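Redoing the fridge this month, one post at a time. I'll keep adding to this thread until it's finished or I get bored with it.

1/ The fridge is stainless steel outside and white plastic inside, and it came with the apartment. I've lived with the drawers the way the last tenant had them for two years. Everything round or heavy ended up on the door and everything flat ended up lost in the back.

2/ New plan: drinks and jars go in a pull-out drawer, leftovers go at eye level, door gets sauces only.

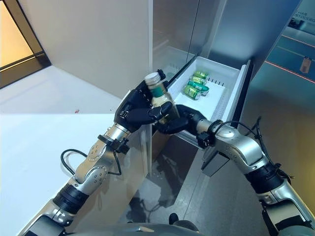
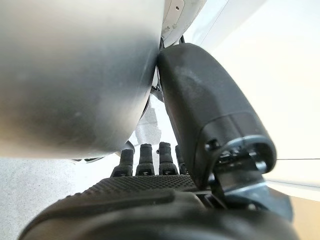
3/ The drawer has a ridged floor and a row of little upright dividers toward the back. I always took those dividers for decoration. If you lay a can on its side the ridges slow it down some when you pull the drawer out, but they don't hold it completely.

4/ Cans go on their sides because the drawer is shallow. Standing up is out of the question for a regular can. I tried it with a short one and the drawer closed, but the top scraped.

5/ Jars are harder. A jar with a screw cap can go in lying down if you trust the cap. I trust most caps. I don't trust a cap I've opened more than a few times with sticky hands, so those get wiped around the threads first.

6/ If the label is up near the cap, turn it so it faces up when the jar is lying down. Then you can read it without picking anything up. I spent a long time lifting jars out to see what they were.

7/ Somebody asked about bins. I bought a set of clear ones from Prundine in July and returned all but one. They were nice bins. They were also a half inch too tall for every shelf I own, and the lip on the front takes up space you could be using.

8/ The one I kept holds yogurt. It does a good job of holding yogurt.

9/ Shelf liner: I used the Joltcombe kind, the thin gray one. Cut it with kitchen scissors, a little smaller than the shelf so the edges don't curl up against the wall. It goes on the glass shelves only. I left the drawer bare so I can lift it out and rinse it in the tub.

10/ Cleaning the drawer took longer than anything else. Warm water, dish soap, an old toothbrush for between the ridges. Something orange had been down there since before me. It came off on the second try after sitting under a wet cloth for 30 minutes.

11/ Dry it all the way before it goes back in. I didn't the first time and the water ran down the rail and sat there.

12/ Temperature. The dial goes from 1 to 5 and the manual is long gone. I put a cheap thermometer in a glass of water on the middle shelf overnight, then moved the dial and did it again the next night. Mine does best at 3. Yours will be different, so check.

13/ The bottom drawer in mine is colder than the shelves. Good for drinks, not good for lettuce. I lost a whole head of romaine finding that out. The lettuce lives one level up now with a paper towel in the bag.

14/ A few people asked why I don't just get a bigger fridge. The one I looked at, a Sorensen with two doors, was 3,000 dollars and would have stuck out past the counter. Also I rent.

15/ The door is done. Mustard, hot sauce, soy sauce, the good mayonnaise, and a jam I keep meaning to finish. Milk used to be there and now it isn't. The door is the warmest part and my milk was turning early. On the middle shelf it lasts until the date on the carton.

16/ Leftovers get a piece of masking tape with a letter for what it is and the day it was made. I tried a dry erase marker on the lids and it rubbed off on the shelf above. Tape is ugly and it works fine.

17/ Outside of the fridge: stainless shows every fingerprint, mostly around the handle. I've used the spray cleaners and they leave a haze in the afternoon light. What I do now is a damp microfiber cloth with one drop of dish soap, then a dry cloth. Wipe the way the grain runs.

18/ Correction to 5: a couple of you said pickles leak lying down no matter what, and you're right. I had brine along the front edge of the drawer this morning. Pickles are standing on the top shelf from now on.

19/ Correction to 9 as well. The liner comes in two widths and I had the narrow one, so if you order the wide one you may only need one roll. I used two and there's a seam down the middle of the bottom shelf that bothers me every time I look at it.

20/ Next is the freezer. Right now it's bread, peas, ice packs from every cooler I've ever owned, and a Zukatov ice tray that doesn't fit on anything flat. I'm planning to throw out most of the ice packs.

21/ Before I start on that I'm going to eat down what's in there, so it'll be a couple of weeks. Dinner tonight is peas and the end of a loaf of rye.

22/ For whoever wanted the order I did things in: empty the shelves into a cooler, throw out the old stuff, wash the drawers, wash the shelves, wipe the walls, cut the liner, put the shelves back, then put food back starting with the drawer. Do the drawer first because it's the hardest to rearrange once the shelf above it is full and you can't see in.

23/ And vacuum behind it if you can roll it out. I got mine out far enough to reach in with the hose. Found a magnet, a fork and a takeout menu for a place that closed.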